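Teaching an Arm to Set the Table, One Joystick Nudge at a Time
3 November 2018

I went out to Lavunitz expecting code on big screens. What I got was a woman in socks with a controller in each hand, muttering at a robot.

She runs the demonstration room at Soler, and her job is to show the arm how a chore is done — over and over, by remote control. "I drive, it records, and then we start again," she told me. "My first week I drove it straight into the wall!"

Her current project (they call it Carkau) is all dishes. A good operator gets through up to 12 demonstrations before needing a break, and the set had reached 1086 when I visited. I asked if that gets dull. She laughed. "In August, yes. The air conditioning broke."

Then she let me try, and oh boy. My hand wanted to hurry and the arm did exactly what my hand did.

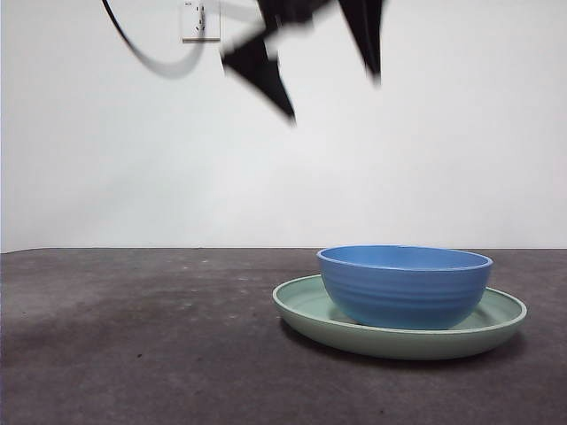

"Bowls are harder than plates for beginners," she said, "you come down on the rim crooked and you panic." I panicked plenty. She told me to slow down near the dish and go as fast as I liked everywhere else, and my next go was a lot less embarrassing.

Do they keep the bad ones? "We keep them and label them. Mine too."

Comments

gearhound: Would love to hear how they label the bad runs.

mapleandrye: I tried one of these at an open day and my shoulders hurt until dinner.

Related
Flesgate opens its workshop to visitors
What will kitchens look like in 2035?

Contact | Copyright | Back to top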